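Gripper shootout, part two

Well, we finally did it! Hala El Sherbiny and I spent most of March swapping the Drusier and the Huet on and off the same arm, and I now have opinions (and a sore thumb from the tiny screws). We logged 1016 picks with the Drusier and 700 with the Huet before its cable started acting up.

The Drusier is slower but I trust it more. The Huet snaps shut so fast I still flinch.
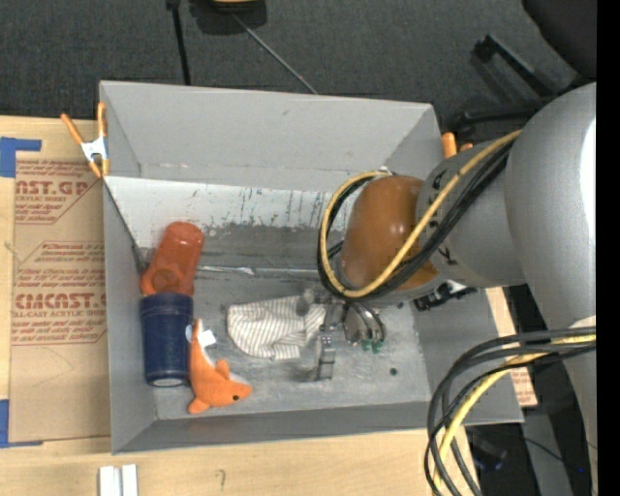 Soft stuff is where I'd love your input. Bottles I can mostly live with, but cloth drives me nuts, and a crumpled striped one like the one under the fingers will make me rewrite my grasp settings every single time. The orange dolphin is way more forgiving!

In April we try the Sullberg. Got a fingertip design to lend? Write to me, Jihad Masri.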